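1/4 Scanner on the Timstead box (Debian 12) was found by lsusb but not by scanimage -L. The Vallura 584 needs its own SANE backend, and the packaged one is too old.

2/4 Built the backend from source, copied the .so into the sane lib directory, added one line to dll.conf. Still nothing as a normal user.

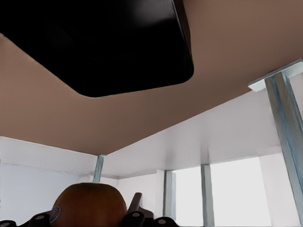

3/4 Permissions
Add a udev rule, put your user in the scanner group, log out and in.

4/4 Result
Found – 43 seconds per A4 page at 600 dpi.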